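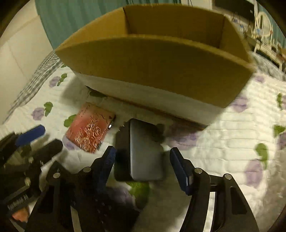
I've been through a fair few storage boxes since we moved (don't ask how many bits and bobs one household can gather), and the Drumlow cardboard one is the first I'd happily buy again. I paid 11 pounds for two, and in October I ordered another pair! It opens nice and wide, so chargers and little packets go in without a fuss, and it sits on the bed while I sort. The creases do go soft after a while, mind, and I'd have loved a lid. Four stars from me.

Pieter Segers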